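Home Projects Classes Contact
Search this site... Go

Dehumidifier drying test, Gristmont storeroom

Aim: find out if emptying the tank more often gets more water out of the air. Unit was the old Hundus, tank 1000 ml. Ran it 90 minutes at a time, 6 runs, door shut, windows shut.
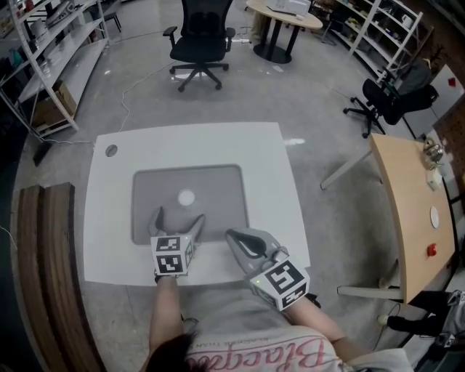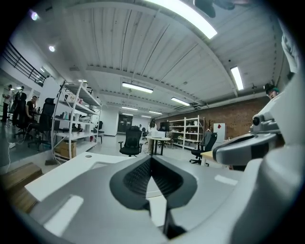
by Teodoro Barrios, 14/09/2019

Filter rinsed before run one, left to dry overnight. Fan on low. Humidity set to 50 on the dial, no idea how acurate the dial is. Readings in the table at the back.

Problems: float switch sticks. Run three stopped early, did it again. Hose kinked once aswell.

Result: emptying early made no real difference. Cleaning the filter did, a bit. Would like to repeat with the Grustomell unit if we can get it back from Toledo.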